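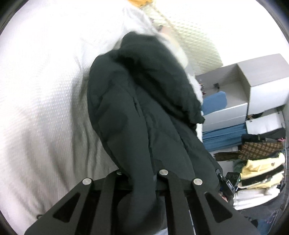 **1/6** The Ristmont Home Tasks Group has completed its first collection period on garment handling. This thread sets out how the demonstrations were recorded and what will be released.

**2/6** All demonstrations were performed by hand. The operator holds the gripper, closes it on the garment and carries out the task at a normal household pace. No robot arm is needed at this stage.

**3/6** The collection contains 3,113 demonstrations. After review, 2,969 were accepted for training. The most common ground for rejection was a grip that closed on one layer of fabric when the task called for two.

**4/6** Padded coats were assigned their own category, named Lilness. They compress under the fingers and spring back when released, and operators needed more practice with them than with shirts or towels. Each operator completed 40 practice attempts before any recording was kept.

**5/6** Operators are asked to observe the following:
- Approach the garment slowly and close the fingers fully before lifting.
- Do not correct a poor grip with the free hand - release and begin again.
- Pause for 5 seconds between attempts.

**6/6** Training on the accepted set is under way with our partner, Lolteo. Release of the data is planned for August. Requests for early access should be addressed to Elango Shetty, who coordinates the collection.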